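Truvo Questions Savings Claims Behind "Declutter Subscription" Boom

Tuesday, March 3, 2020 - Tenant advice group Truvo today urged renters to think twice before paying monthly fees for home-organizing plans, after reviewing 118 offers aimed at people in small apartments.

Most of the plans promise to "give back" floor space. Truvo asked each seller how that was measured. Only 5 sent an answer, and none of the answers included a floor plan.

"We keep hearing that a tidy entryway is worth 60 dollars a month," said Rochelle Greenberg, who led the review. "Worth it to whom? A rack is something you buy once."
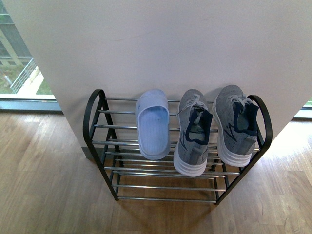
Two-tier shoe rack against a white wall. 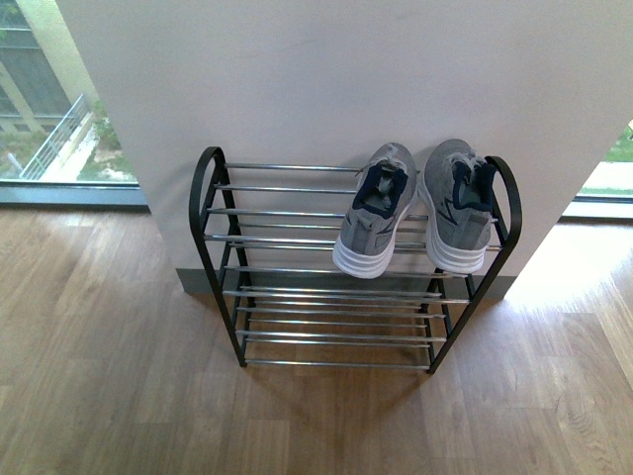
What the review found

Contracts were often longer than the leases they were sold alongside. One plan, marketed in the Gallagher district, would cost a renter $2,378 over its full term - mostly for "seasonal resets" that the contract does not define. Early exit fees appeared in the small print.

Truvo is asking sellers to publish total costs up front. It has little faith that they will do so without a push, and plans to check the same offers again in June.

Renters can request the full review from Truvo's Justby office.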